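特集 働き方と健康

休憩は勤務時間のどこに置くべきか

最終更新:5月

休憩に関する議論は、長さに偏りがちである。45分か60分か、という問いは就業規則に書きやすい。しかし産業保健の現場で問題になるのは、多くの場合、開始時刻と分割の仕方である。

受託事務を手がけるアキセン(Akisen)は、従業員200人を対象に休憩の配置を見直した。従来は正午に一斉に取る方式で、午後の業務は終業まで途切れなかった。設計を担当したセライナ・シュテックリ(Seraina Stöckli)は、集中力の低下を訴える時刻を部署ごとに記録させ、午後3時前後への集中を確認した。

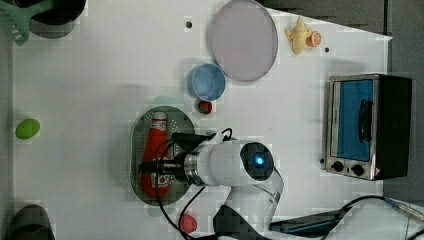 分割方式の設計

見直し後は、昼の休憩を残したまま、午後に短い離席を2回加えた。1回目は連続作業が52分に達した時点、2回目は本人の任意とする。離席中は画面を見ないことを条件とし、私物の携帯端末も対象に含めた。

運用上の難点は会議である。参加者の離席時刻がそろわないため、会議の上限を41分とし、超過分は別の枠に移す規定を設けた。導入当初は超過が目立ったが、議題を事前に絞る部署から順に収まった。任意の2回目は取得率が低く、管理職ほど取らない傾向があった。

記録には社内の勤怠管理ツール「ボクラ(Bokura)」を用いる。入力項目は離席の有無のみで、理由は問わない。理由欄を設けた試行版では、入力そのものを避ける例が多かった。
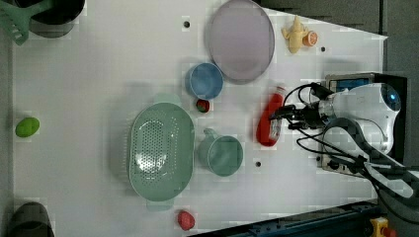 睡眠との関係も検討の対象になった。終業直前まで負荷の高い作業を続けた日は、就寝時刻が遅れるとの自己申告が多い。ただし申告に基づく値であり、通勤時間や家事の影響は分離できていない。助言にあたったディオニシス・ヴァシラキス(Dionysis Vasilakis)は、休憩の効果を睡眠の改善と直接結びつける説明を避けるよう求めている。

同様の方式を検討中の物流会社グルルヴィッツ(Gruluvitz)では、対象が最大400人に及び、交替勤務も含まれる。夜勤帯に同じ間隔を適用できるかは未確認で、まず日勤の一班で試す。照明や室温の条件も日勤とは異なるため、結果は別に集計する。

短い離席を労働時間として扱うか否かは、導入前に文書で定めておく必要がある。アキセンでは労働時間に算入し、賃金を控除しない。就業規則の改定は次の年度に予定されており、それまでは部門長の通達で運用する。

お問い合わせ | 無断転載を禁じます © 編集部 | ページの先頭へ戻る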